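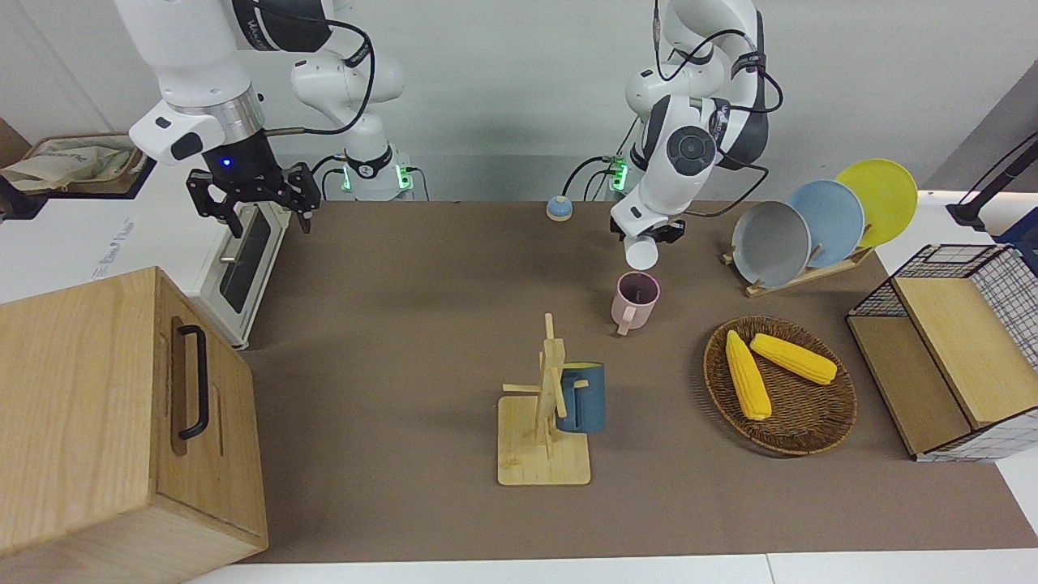 Thenmozhi Kulkarni

Search this site Enter keywords Go

Standby and Short-Cycle Electricity Use in Shared Residence Kitchens

Final report, Building Energy Systems project course

Project group: Thenmozhi Kulkarni, Aiguo Ye, Ewurabena Issahaku
Advisor: Ljubica Radonjić

Summary

Electricity in the Kang residence is billed to the building as a whole, and the kitchens are not metered separately. The housing office wanted to know whether the small appliances in the shared kitchens account for enough of the load to justify a replacement program. We put plug-in meters on the countertop appliances in three kitchens and logged power draw through the spring term. Most of the energy went to short heating cycles in kettles and toaster ovens. Standby draw was small for each appliance but ran at all hours, and in one kitchen it exceeded the energy used by the microwave for cooking. We recommend switched outlets for the microwaves and coffee makers and no replacement of the toaster ovens.

1. Background

Published work on household appliances generally treats the kitchen as a place used by one family on a regular schedule. A residence kitchen is used by many people who do not coordinate. The kettle is refilled and boiled again by someone who arrives after the last person has left, and the toaster oven is preheated several times in one evening for small portions. We expected this to raise energy use per meal compared with a private kitchen, although we had no private kitchen to measure against and do not make that comparison here.

Two terms are used throughout. Standby draw is the power an appliance takes while plugged in and idle, including clocks, displays and control boards. A short cycle is any heating event that ends before the appliance has reached a steady temperature. For the kettle every use is a short cycle by this definition, so kettle events are reported separately.

2. Equipment

The meters were Collura plug-in units borrowed from the department. Each one sits between the wall outlet and the appliance and stores voltage, current and power factor. The meters were checked against a bench wattmeter before installation. Agreement was good under a resistive load and poorer at very low loads, where the power factor of a switching supply makes the reading unsteady. The standby values in Section 5 should be read with this in mind.

Data were pulled from the meters by hand and imported into Skilladitz, which the department uses for time-series work. The import script was written by Aiguo Ye and is kept with the course files. Skilladitz rejects rows with duplicate time stamps, and the meters produce these whenever the internal clock is reset after an outage. The script therefore sorts the rows and keeps the later of any pair.

3. Appliances covered

The appliances were the kettles, toaster ovens, microwaves and coffee makers supplied by the housing office. Appliances owned by residents were left out for reasons of consent. The refrigerators were also left out. They are wired behind fixed cabinets, and Facilities did not want them moved.
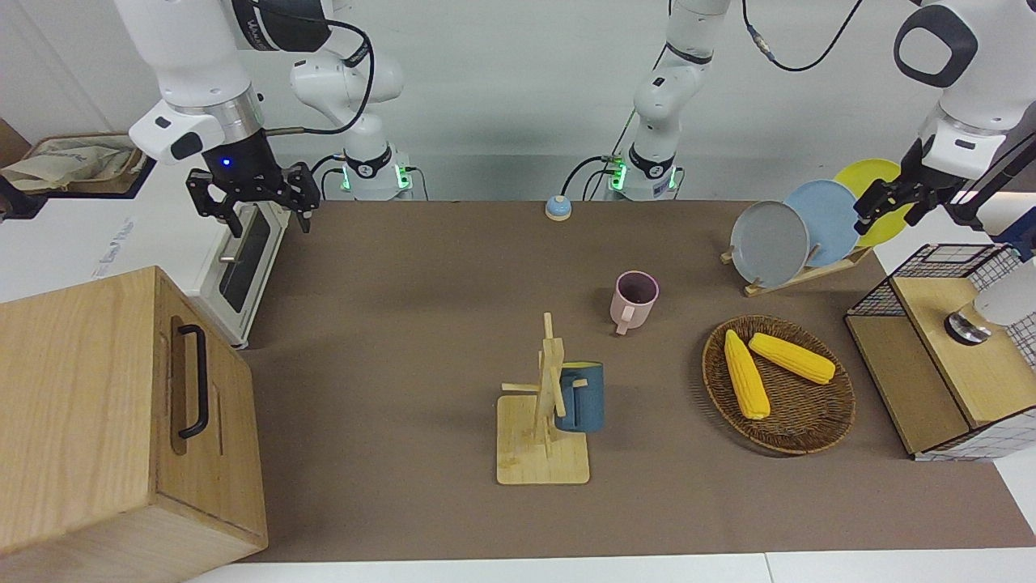

Ranges and range hoods are on separate circuits and would have needed clamp meters on the panel. We asked for access in February and received it too late in the term to collect a useful series. This is the largest gap in the study. Any statement below about "kitchen load" refers to countertop load only.

4. Method

Each heating event was identified by a rise in power above a threshold set for the type of appliance. The event ended when power stayed below the threshold for a full minute. This rule works for kettles and coffee makers. It works less well for toaster ovens, which switch their elements on and off with a thermostat, so that a single baking period can look like a string of separate events. We merged toaster oven events when the gap between them was shorter than the longest thermostat gap seen in a bench test of the same model.

Microwaves needed a further rule. At reduced power settings the magnetron is pulsed, and the trace resembles that of a thermostat. The turntable motor and lamp stay on between pulses, however, and hold the draw above standby. We used this higher floor to mark the end of the event.

The plan called for 2,000 events. We logged 1,676 before the meters had to be returned. Of these, 358 were excluded from the analysis. The usual cause was a clock reset in the middle of an event. Others were removed because the meter had been moved to a different outlet and the appliance could not be identified from the trace with confidence. Excluded events are kept in the raw file and flagged.

Residents were told about the meters by a notice on each kitchen door. No personal data were collected. We did not ask anyone to change how they cooked. Ewurabena Issahaku handled the notices and the questions that came back, nearly all of which concerned whether the meters would trip the breaker. They do not add a meaningful load.

5. Results

5.1 Kettles

Kettles were the largest consumer in every kitchen. Event length varied widely and clustered at the long end, which is consistent with kettles being filled near the maximum line regardless of how much water was wanted. Repeat boils, meaning a second event starting while the water was still warm, were common in the late evening. They are easy to see in the trace by their short duration.

5.2 Toaster ovens

Toaster ovens ranked second. Preheating accounted for a large part of each event. Once the cavity was hot, the elements cycled at a low duty and additional cooking cost little. Back-to-back use by different residents was therefore more efficient than the same uses spread across the evening. The models with a mechanical timer showed no measurable standby draw, and we see no energy case for replacing them with digital ones.

5.3 Microwaves

Cooking energy for the microwaves was lower than expected. In the ground floor kitchen it was lower than the standby energy of the same appliance over the same period. The display on that unit is bright and has no sleep setting.

5.4 Coffee makers

Use was concentrated before 9 a.m. The warming plate stayed on until someone turned it off, and on several occasions it ran until the following morning. This is a safety matter as well as an energy one, and we reported it to the housing office before the end of the study.

6. Limitations

The series covers a single term and includes the spring break, when two of the kitchens were closed. No correction was made for occupancy. Tap water temperature was not recorded, so seasonal effects on kettle energy cannot be separated from changes in fill level. The low-load accuracy of the Collura meters limits what can be said about small differences in standby draw between models.

Shaohua Cui, who reviewed the draft, pointed out that the merging rule for toaster oven events depends on one bench test at one temperature setting. We agree. A lower setting gives longer gaps, and some long baking periods may still be split. This affects the number of events and leaves total energy unchanged.

7. Recommendations

Microwaves and coffee makers should be moved to switched outlets with a timer. The Fomard countdown outlet already used in the laundry rooms would be suitable and is familiar to the maintenance staff. Kettles with readable cup marks on the inside would be a cheap next purchase as the present ones wear out. Range circuits should be metered by the next project group, with panel access requested in the fall term.

Raw data, the import script and the bench test sheets are available from the course office on request.

3 comments Share

Contact the department | Copyright Building Energy Systems project course | Back to top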